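Speaker notes - hand-held gripper comparison
Othmane Ragab, Stornine
February 12, 2022

Slide 1. Title
Say hello, thank Lorraine Hebden for setting up the session. 15 minutes, questions at the end.

Slide 2. What we wanted to know
We had two hand-held gripper designs on the bench and had to pick one for the Zuswood cloth work. Same task for both: pick up a fabric item, straighten it, fold it once. Khrystyna Hrynyshyn and Maksym Bilyk did all the runs. 300 runs in total, split evenly. Mention that neither had used the tools before December.

Slide 3. The two designs
Design A: parallel jaws, hard pads, light. Design B: linkage jaws, softer pads, pointed fingertips, heavier in the hand. Don't read out the spec table, people can see it. Say that the trigger travel is longer on B and that Maksym didn't like it at first.

Slide 4. Results on flat items
Little difference. A was faster on towels. B dropped fewer of them. Pause here, Vitalii Zinchenko will probably ask about the timing method. Answer: start of approach to full release, taken from the recording.

Slide 5. Results on heaped items
The gap is bigger here. A tends to push a thin fabric away before the jaws close. With B you can put the tip under an edge, or close on a ridge that is already standing up.
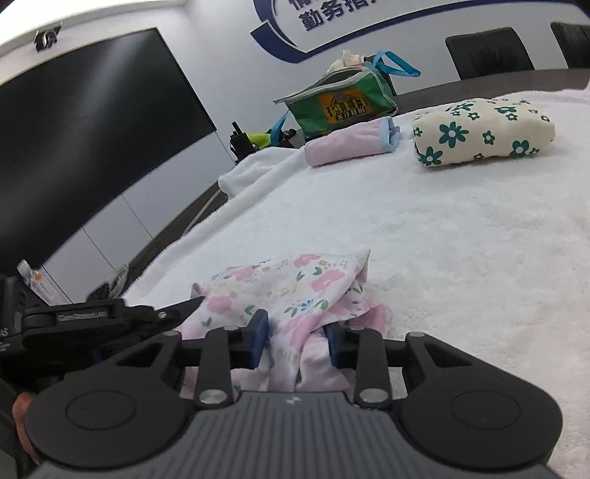

Khrystyna's advice was to go for the ridge first and leave the corners for the second hand. Her drops went from 9 to 2 per set once she worked that way - same gripper, same fabrics. So part of the result is technique, and I should say so plainly.

Slide 6. Camera view
The wide lens sees both jaws and most of the table. It bends straight edges a lot. Calibrate before each set.

Slide 7. What's next
B for cloth, A stays for boxes. Sydorenko wants the pad wear numbers before ordering more. Flimusmont test site after that.

Leave slide 7 up for questions. Spare slides 8 and 9 are the pad hardness plots.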